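How a Picture Frame Works: A Look at the Back
Written by Teresa Nic Aodha for the Reltinness Young Makers pages

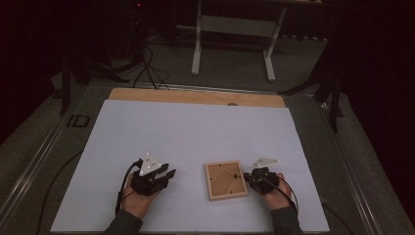 Why look at the back?

The front of a picture frame is made to be looked at. The back is made to do the work. To see it, the frame is laid face down on a flat, clean surface. A smooth board on a table is suitable. Grit on the surface can scratch the glass or plastic at the front, so it should be wiped away first.

The small frame in the photograph is square. It has a light wooden border, a brown backing panel, a thin dark string and a small metal clip on one side.

The border

Most wooden frames are made from four strips. The ends of each strip are usually cut at an angle of 45 degrees, so that two strips meet to form a right angle of 90 degrees. This joint is called a mitre. It is held with glue, and often with small metal pins as well.

Along the inside edge of the border there is normally a step cut into the wood. This step is called a rebate. Everything else in the frame sits in it. Without a rebate the picture would fall straight through.

The layers

A typical frame is filled in this order, starting from the front:

1. A clear sheet of glass or plastic. This keeps off dust and fingers.
2. A mount. This is a piece of card with a window cut in it. Not every frame has one.
3. The picture.
4. The backing panel. This is a stiff sheet that presses the other layers forward and keeps them flat.

Backing panels are often brown because many are made from pressed wood fibres, which are naturally that colour. Others are made from thick card.

Clips and fasteners

The backing panel has to be held in, but it also has to come out again when the picture is changed. Frame makers have several ways of doing this. Some use metal tabs that bend. Some use small turning clips, which swivel to one side. Bending tabs wear out: a tab that is bent back and forth many times will snap. This is called metal fatigue.

An adult should deal with stiff tabs, as the edges can be sharp.

The hanging string

A string or wire across the back allows the frame to hang from a hook or nail. When the frame hangs, gravity pulls it down and the string pulls it up. The two forces balance, and the frame stays still.

The pull along a string is called tension. A string with a little slack forms a steep upside-down V over the hook, and the tension is low. A string that is almost straight has to pull much harder to hold the same frame. For this reason framers leave some slack — enough for the string to rise in the middle, but too little for it to show above the top edge.

Test it yourself

You will need a small frame with a string, a hook already fixed to a wall, and an adult to help.

Hang the frame with the string at its exact middle. The frame should be level. Now slide the string 10 millimetres to one side. The frame will tilt, and the side with more of its weight beyond the hook will drop. Move it back until the top edge is level again.

Words to know

Mitre: a corner joint made from two angled cuts.
Rebate: a step cut along the edge of a piece of wood.
Mount: a card surround with a window in it.
Tension: the pull along a string, wire or rope.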